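I've been brewing at home for five years now, and I have a bone to pick with clone recipes. Every forum I read is full of people trying to copy the Ekora pale ale down to the last hop pellet, and I just don't get it! You can drive to Mitham and buy a pint of the real thing.

My last batch was a saison with way too much ginger (2 ounces, don't do that), and I'd still take it over a perfect copy. I learned more from that one bad keg than from 45 pages of somebody else's notes. 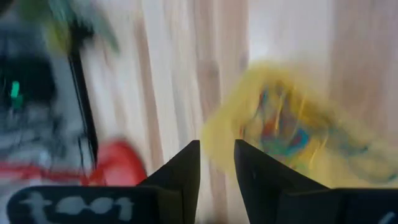 *Light wooden tabletop, with a yellow bag on it.*

And sure, clones teach you process. I made one myself, back when I started, and it was fine. Fine! I drank it and forgot it. So throw in the weird honey, write down what you did, and bring me a bottle.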